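The Morar Account

1

Shirley Grewal closed the Morar account on 27 September 2018. It had 368 dollars in it. Her father had opened it when she was two and had never told her mother.

The clerk counted the money out twice and asked if she wanted an envelope. She did.

She walked to Skolent Street and sat in the cafe where he used to read the paper. The owner remembered him.

"He owed me 125," the owner said.

Shirley paid it. The owner wrote her a receipt – a proper one, with a stamp – and brought her coffee she had not ordered.

2

At home she put the rest in the drawer with his watch. Her mother called at six and asked what the bank had wanted.

"Just a signature," Shirley said.

She wiped down the table and stood for a while looking at the grain.

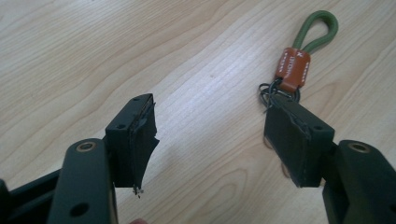
3

In October her mother found the receipt in Shirley's coat. She read it and put it back.

"He told me 4,000," she said, and went to start the rice.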